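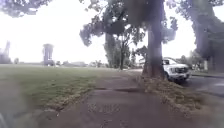
The Road That Gave Cerell Its Evenings Back

Ask anyone in Cerell what the old route over the ridge was like and they will start with the trucks. Two lanes, gravel haulers in both of them, and a line of cars behind every one. Getting to Stondero on a Friday could eat your whole evening.

The bypass opened in September, and I have now driven it more times than I can defend. It is 40 miles of smooth, well-drained, beautifully signed highway, with 6 interchanges and a river crossing that still makes me turn the radio down. I love it!

Mabli Jenkins worked on the drainage design from the first survey. She talks about culverts the way other people talk about vacations. There are 331 of them under the road, and she can tell you which ones gave her trouble. "The ones near Flaltine," she says. "It's all clay out there. We redrew that stretch twice."

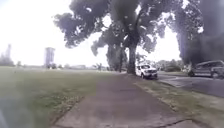 The clay also explains the long, easy curve just west of town, where the first plan had a straight line. Drivers seem to like it. Truckers certainly do – Alaric Mahmoud hauls feed between Flaltine and the coast, and he says he can hold one gear through the whole thing, loaded or empty. He used to plan his lunch by where he expected to get stuck.

The tolls were a fight, of course. There are two toll points, both fully electronic, and locals who live within the corridor pay a reduced rate. Eun-ji Ki, who runs a bakery in Cerell, was against them at every public meeting she could get to. She still grumbles about the bill, but her bread now reaches Stondero before the shops open.
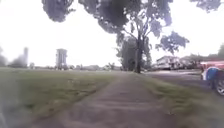 Then there is the old road, which the county kept. With the trucks gone, Kaiwen Dai and his cycling club have it nearly to themselves on weekends, and they want a walking path built beside it. Their wish is a modest one: a plain, straight path with open lawn on the left and the grass left to creep in a little at the edges, like the one shown here. I'd walk it tomorrow. The county engineer, Lies De Haan, has asked for a cost estimate on the first section, between the ridge overlook and the Flaltine turnoff.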